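Vojtěch Hrubý has written the population sign for Sedenska three times, and he has been wrong, by his own account, twice.

"The first time I counted a family that had moved in March," he says. "The second time the painter transposed two digits and we grew overnight. People were very pleased. One man asked if we'd be getting a second gas station."

The sign now reads 1307, and Hrubý, who keeps the town's small archive and wrote its only guidebook, regards the figure with suspicion. We meet at 20 past nine in the morning, which in Sedenska counts as the middle of the day. He has brought a thermos and one cup.

The guidebook runs to 151 pages. I ask how a town with one traffic light fills that many.

"The light gets four," he says. "There was opposition."

Sedenska sits on the inside of a bend in the Wolon River, a location the founders chose for the landing and their descendants have been pumping out of basements ever since. The town made barrel hoops, then buggy springs, then the small steel brackets that hold up other people's shelves. The bracket works closed while Hrubý was in high school. He worked there one August and still has opinions about the lunch whistle.

"It blew at 11:40. Every restaurant in town still fills up at 11:40. Both of them."
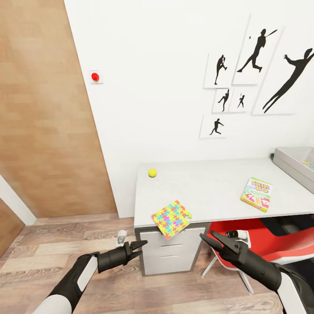

White wall with baseball silhouettes and a small red button.

Between the river and the rail line is the district everyone calls Bugti, after a grocer whose store stood at the corner. The city map calls it Ward Two. Hrubý has never heard a living person say Ward Two, except a consultant, who was trying to find Bugti.

Inese Pētersons, who runs the ferry in summer and teaches chemistry the rest of the year, joins us halfway through the thermos. She disagrees with the guidebook on several points and has marked them in her copy, in pen.

"He says the river is 259 feet wide at the landing," she says. "In what month? I cross it eight times a day. In spring I could charge double."

"It's the official width," Hrubý says.

"The river hasn't read it."

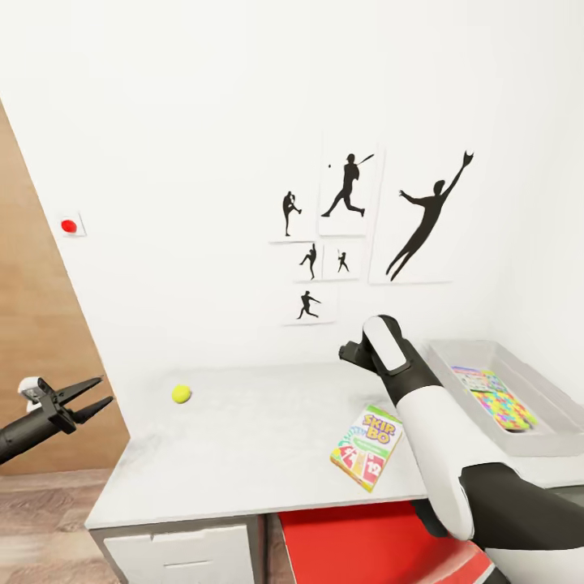

They agree on the nickname, at least. Sedenska has been the Town of Pears for as long as anyone can remember, though the orchards went under the highway and the trees left standing are mostly apple. A pear is painted on the water tower. Pētersons thinks it looks like a light bulb. Hrubý concedes that from the south it does.

I ask what a visitor with one free afternoon should see. Pētersons says the ferry. Hrubý says the old courthouse, open Saturday until noon.

"So not in the afternoon," I say.

"No," he says, and pours himself the last of the coffee. "You'd want to take the ferry."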